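Gears on the table

I've finally made a start on the gearbox for the wall clock. Those who have been reading since last year will remember the clock is called Mudgway, after the street I was living on when I drew the first version on the back of a rates notice. It has been in a box for most of the time since.

Saturday 15/01/2022 was too hot to be outside, so I spent it at the table sorting parts. The gears came from a seller on Trallora, listed as a mixed lot, and I paid more for the postage than for the metal. They were in with a lot of bushes and offcuts I have no use for. If anyone local wants the bushes, leave a comment and I'll put them aside.

The first thing I did was get the dark cloth mat out. I used to work straight onto the white tabletop and it was a mistake. A pale part on a white top is hard to find again, and anything round will head for the floor. On cloth it mostly stays put. The mat has some creases in it from being folded in the cupboard and I should iron it, but I said that last time too.
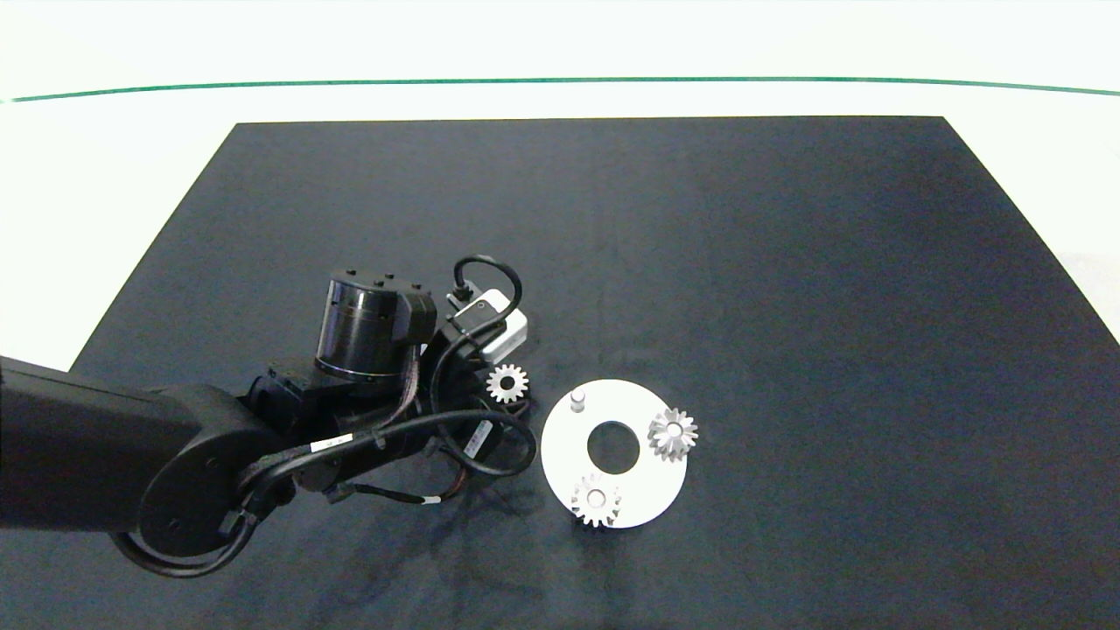 Three gears, the ring plate and the short peg on the mat.

The ring plate is what everything else gets built around. It's a flat disc with a large hole through the middle, and the drawing has the gears grouped on the one side of it. I had an earlier plate that was too thin and flexed when I pushed on it, so the gears never met properly. I haven't thrown it out. It is under a pot plant on the verandah.

Pegs have been the annoying part. The first batch was a loose fit and the gears leaned on them. The second batch was so tight I had to tap a gear off with a bit of dowel, and I marked one of the teeth doing it. My neighbour Gualtiero Testa, who repaired sewing machines for a living, told me to stop sanding pegs by hand and buy a cheap reamer for the gears. I bought a Torka one for 4 dollars out of the bargain bin and it has done the job so far.

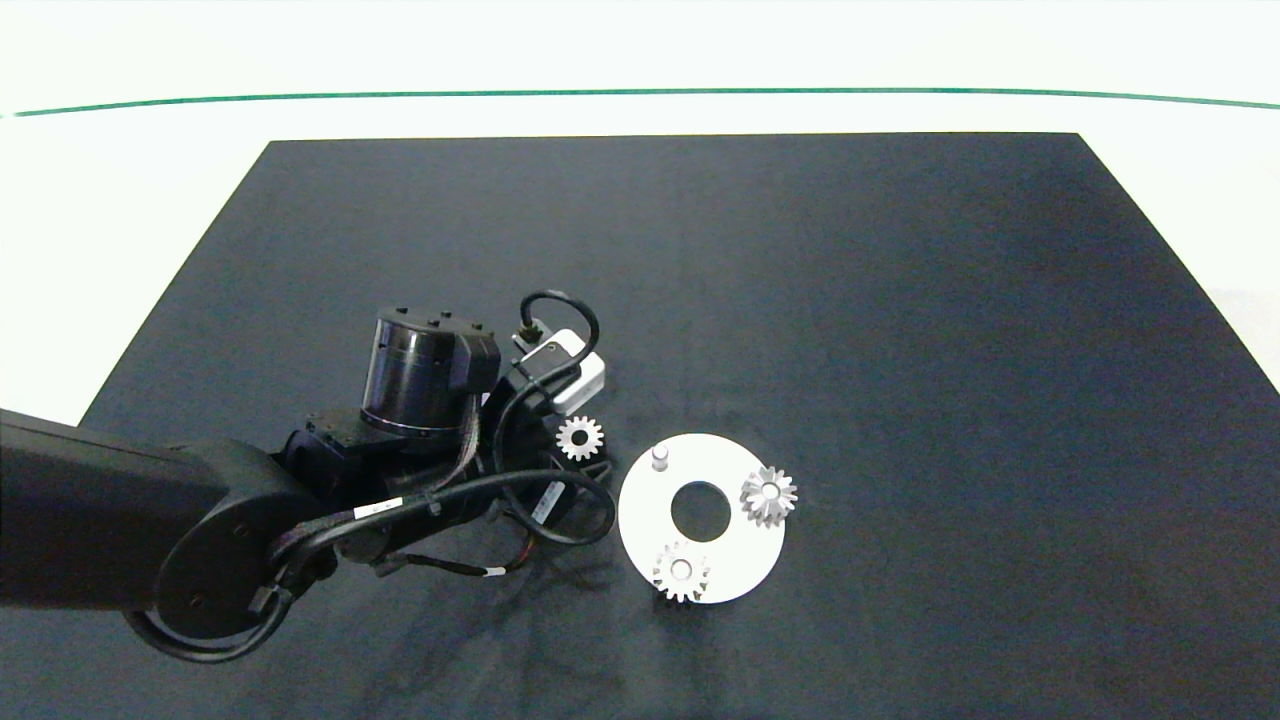 I've also settled on an order for doing things, which I'm writing down mostly for myself. Clean the teeth with an old toothbrush before anything goes on a peg. Try each gear on its own and spin it with a finger. Add the next one and turn the pair slowly through a full turn, feeling for a tight spot. If there is one, mark both gears with pencil where they meet. Oil goes on last, and only a tiny drop. I was far too generous with it on the kitchen timer and it collected grey fluff for months.

The case is the next job. I have a piece of Tasmanian oak that is 900 mm long and I need 225 mm for each side, so it will come out of the one board only if I forget that a saw cut has a width. I will probably have to buy another length. The hardware shop near me has stopped stocking it, so that means a drive.

I'd like to have the whole thing ticking by the end of February. The weights still need to be sorted out, and I haven't decided what colour the hands will be. My daughter has voted for red.

Parts are back in the biscuit tin for now, with a label on the lid this time.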